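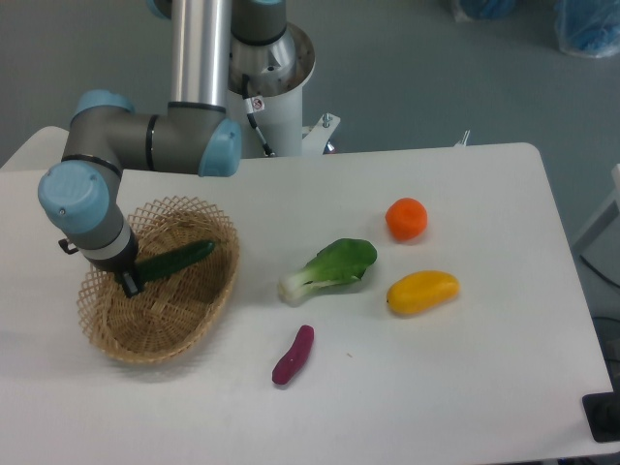
Una de las asistentes comentó, antes incluso de que nos hubiéramos sentado todos, que a ella le parecía muy bien hablar de flores y de menús, pero que las parejas que le escriben preguntan casi siempre lo mismo: qué pasa si llueve. Y que si en la jornada de bodas de invierno no teníamos preparada una respuesta clara para eso, daba igual lo bonito que quedara el salón. Se le dio la razón por unanimidad y con bastante ruido, y así, un poco por sorpresa, empezó la reunión.

2025-07-27
Por la secretaría de la Agrupación de Bodas de Skaltdale

ACTA DE LA REUNIÓN DE VERANO

Lugar: sala de arriba de la finca Molwood.
Asisten: la finca Molwood, la pastelería Xiong, los autobuses Drudine, las dos floristerías del valle, el cuarteto de cuerda, la peluquería, la oficiante de ceremonias civiles y quien redacta estas líneas. Excusan su ausencia los de la imprenta, que estaban de entrega y mandaron un correo cariñosísimo que se leyó en voz alta.

Aprobación del acta anterior

Se aprueba con un cambio. Donde ponía que el cuarteto «no toca al aire libre» debe decir que no toca al aire libre si hace viento, por las partituras y por los dedos. El cuarteto agradece la corrección y recuerda que ya ha tocado en jardines muchas veces, y muy a gusto.

Si llueve

Como el asunto ya estaba sobre la mesa, se trató primero. La finca Molwood explica que la ceremonia puede pasarse a la galería con muy poco aviso, siempre que la decisión se tome antes de que salga el primer autobús. Drudine pide que se le avise a la vez que al resto, pues la última vez se enteró el conductor al llegar y dejó a los invitados en la entrada del jardín, con los tacones que os podéis imaginar. Queda acordado que decida la pareja con la oficiante, y que sea la oficiante quien llame a todo el mundo. Las floristerías solicitan además que el arco no se monte dos veces: si hay duda con el tiempo, se monta directamente en la galería y ya se harán fotos en el jardín si escampa.

Se redactará una hoja sencilla para las parejas, con palabras normales y sin asustar a nadie, que se repartirá en la jornada.
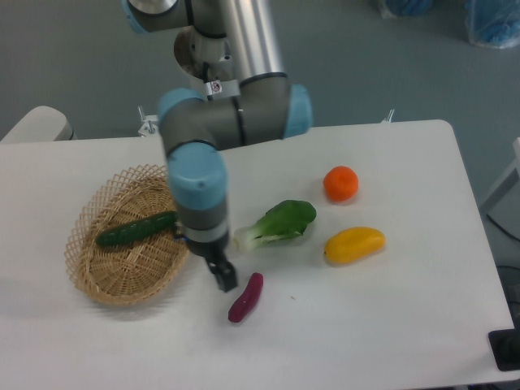
Jornada de bodas de invierno

Se confirma que será en enero, en el salón grande de Molwood, con entrada libre y chocolate caliente para quien venga. Hubo una conversación larga, y muy agradable, sobre si conviene abrir por la mañana o por la tarde. La peluquería prefiere la mañana, que es cuando vienen las madres con las novias y se puede hablar con calma. La pastelería Xiong prefiere la tarde, porque el glaseado se ve mejor con las luces encendidas y la gente llega con ganas de dulce. Al final se abrirá a mediodía y se cerrará cuando se vaya el último, que es lo que acabamos haciendo siempre.

Las sillas: la finca tiene 40 disponibles para la ceremonia de muestra, y se considera suficiente. Quien quiera mirar de pie por detrás podrá hacerlo, como en las bodas de verdad.

La oficiante se ofrece a preparar una ceremonia corta, con lecturas distintas de las que se oyen en todas partes. Pide a los presentes que le manden textos que les hayan emocionado en alguna boda, aunque sean letras de canciones. Se le prometieron varios allí mismo – a ver si cumplimos.

Folletos

Quedan 1062 folletos del año pasado. Una de las floristerías propone aprovecharlos con una pegatina encima de la fecha vieja, y la otra opina, con todo el afecto, que una pareja que está mirando hasta el color del lazo se va a fijar en la pegatina. Se debatió más de lo previsto. Se acuerda usar los antiguos en los hostales y en la estación de autobuses, tapando la fecha con cuidado, y encargar una tirada nueva y pequeña para entregar en mano durante la jornada. El encargo lo recogerá la imprenta cuando termine con lo suyo.

Cuentas

El saldo de la agrupación es de 606 euros, una vez pagado el seguro. De ahí saldrán el chocolate y los folletos nuevos. La pastelería Xiong regala las galletas, gesto que se aplaudió, y pide solo que se ponga un cartelito con los alérgenos bien visible y que esta vez no lo tape nadie con un centro de flores.
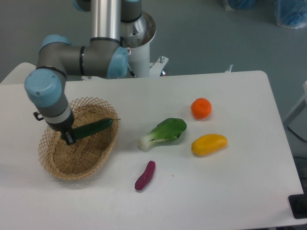

Transporte de los invitados

Drudine informa de que este otoño habrá 2 autobuses para las bodas del valle. El pequeño es el que sube mejor hasta la ermita, y ruega que se reserve en cuanto la pareja tenga fecha, aunque no sepa todavía cuántos serán. Se habló también de la vuelta, que es donde se tuercen las cosas: los abuelos quieren irse después de la tarta y los amigos no quieren irse nunca. Se recomendará a las parejas que contraten una vuelta temprana y otra tardía, y que pongan los horarios en la invitación y también en un cartel junto al guardarropa.

Ruegos y preguntas

La peluquería ruega que no se le cite en la finca antes de que esté puesta la calefacción, en particular en invierno, y que haya un enchufe cerca del espejo. Molwood toma nota de ambas cosas.

El cuarteto pregunta si puede cambiar la marcha de entrada en la ceremonia de muestra, que lleva varios años siendo la misma. Se le anima a ello con entusiasmo. Enviará propuestas con tiempo para que la oficiante ajuste el paso.

Una floristería recuerda que los jarrones prestados en primavera siguen sin volver todos a casa. Quien los tenga puede dejarlos en la pastelería, en horario de tienda y envueltos en algo.

La próxima reunión será en el obrador de Xiong, cuando pase la temporada de bodas, con fecha por concretar. Se ruega venir con hambre, que habrá rellenos de tarta por probar.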